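Frequently Asked Questions: Road Markings, Roadside Posts and Access on the Grilarham Through Road

The questions below are those most often received by the Grilarham Roads Office. They concern the two-lane road leading to the village and its continuation between the houses.

Who maintains the road?
The Roads Office is responsible for the pavement, painted lines and marker posts. Routine work is carried out under contract by Antoniuk. Utility poles remain the responsibility of their owners.

What do the painted lines mean?
Outside the village, solid white lines mark the edges of the roadway and white dashes divide the two lanes. Drivers may cross the dashes to pass only where the view ahead is clear and the opposite lane is free.

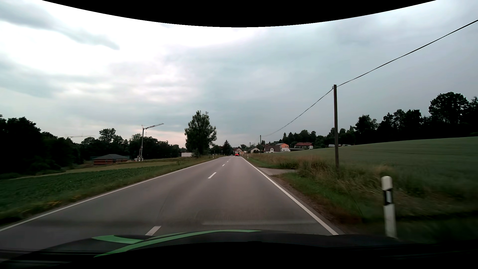 Edge lines are inspected every February. Sections that no longer meet the required standard are placed on the repainting list for the same year.

How should a damaged marker post be reported?
Please use the online form and give the nearest house number or field entrance. Posts should not be straightened or removed by residents. The office replaced 53 posts on its network last year.

Will the village section be resurfaced?
The next resurfacing contract covers 1,347 meters, beginning at the Favilell turnoff. Work will take place between 9 a.m. and 6 p.m. Residents will receive written notice before parking is restricted.

May I place steps, planters or machines in front of my building?
Items standing entirely on private property do not require a permit from this office. Anything that extends over the roadway or curb does. Drain covers must be kept clear at all times.
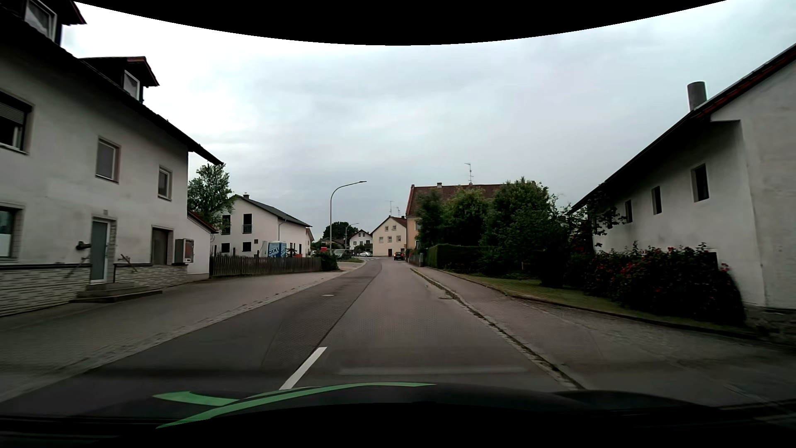
A resident of Cimia wrote to ask whether leaves swept from a front yard could be left along the curb for collection, as had been the custom on her street for years. They may not. Leaves must be bagged or taken to the Favilell yard, where they are accepted free of charge.

Whom do I contact about a loose manhole cover?
Call the duty line at any hour. Do not use the online form for urgent hazards.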